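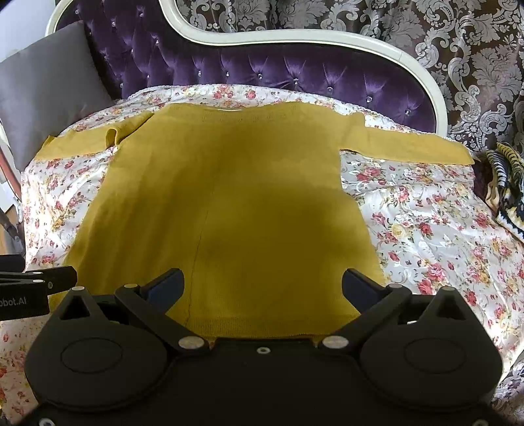
Ticket 1526
Product: Reseo listing manager, desktop client
Site: Bunstead (secondhand knitwear, online shop)
Category: Import / stock sync
Priority: 2
Opened: 2019-08-05
Status: Closed, workaround in place

Reported problem

Nightly stock sync from the Kereama inventory database stops partway through. Listings near the top of the file update correctly. Everything after that keeps the previous day's quantity, so sold garments stay on sale. The client shows "Sync complete" in green and writes no error to the main log. Customer has had to cancel orders for items already shipped to somebody else.

Customer states that nothing was changed on their side before the fault appeared. The last known change was a client upgrade in March.

Environment

Windows 10, 64-bit. Reseo client installed for all users. Kereama export runs as a scheduled task and drops a CSV file in a shared folder. Reseo picks up the file from the same folder. Web store hosted by Prolluvano, connected through the standard API key.

Log

Entry 1. Asked customer for the export file, the client log and a list of affected SKUs. All received. The export opens normally in a text editor. Header row matches the template. Encoding is UTF-8 without a byte order mark.

Entry 2. Compared the affected SKUs with the export. Every affected item sits below row 2000. No affected item above it. Manual sync from the client gives the same result as the scheduled one, so the task scheduler is ruled out.

Entry 3. Checked the API key and the plan limits on the Prolluvano account. The plan has no row limit on stock updates. Generated a new key anyway and reran. No change. Old key revoked.

Entry 4. Suspected a bad character in the row where the sync stops. Customer's descriptions contain inch marks for chest and sleeve measurements, and these are not always escaped. Removed the description column from a test copy and reran. Sync stops at the same row. Description column restored.

Entry 5. Sorted the test copy in reverse order by SKU and reran. Items that had failed now update, and items that had worked now fail. The content of the rows is not the cause. The client is reading a fixed number of rows and then closing the file.

Entry 6. Turned on verbose logging (Settings, Advanced, Diagnostics). The following lines appear on each run:

READ batch start
READ batch limit reached, waiting for continuation
WAIT timeout 90 s
READ closed by client
STATUS ok

The client waits for a continuation signal, does not get one, and then reports success. The timeout is handled as a normal end of file.

Entry 7. Checked the import profile. "Continue from previous batch" is cleared. Customer did not know the setting existed. It is on by default in a new profile. A profile carried over by the upgrade loses the value and shows the box as cleared. Reproduced on a test machine with an old profile.

Entry 8. Had customer tick the box, save the profile and restart the client. Closing the window is not enough. The client has to be exited from the tray icon or it keeps the old profile in memory. First attempt failed for this reason. Second attempt read the whole file.

Entry 9. Customer compared quantities for the SKUs on the original list. All match Kereama. Scheduled sync overnight also read to the last row.

Workaround

1. Open Settings, Import, Profiles and select the active profile.
2. Tick "Continue from previous batch" and save.
3. Exit the client from the tray icon and start it again.
4. Run a manual sync with verbose logging on and confirm that the log ends with "READ end of file".

Open items

False "Sync complete" status after a timeout passed to development as a separate defect. Profile conversion fault linked to the same defect. No release assigned.

Customer asked whether canceled orders can be restored in bulk. They cannot. Each one has to be reopened from the order screen.

Verbose logging turned off again at customer's request, log folder cleared.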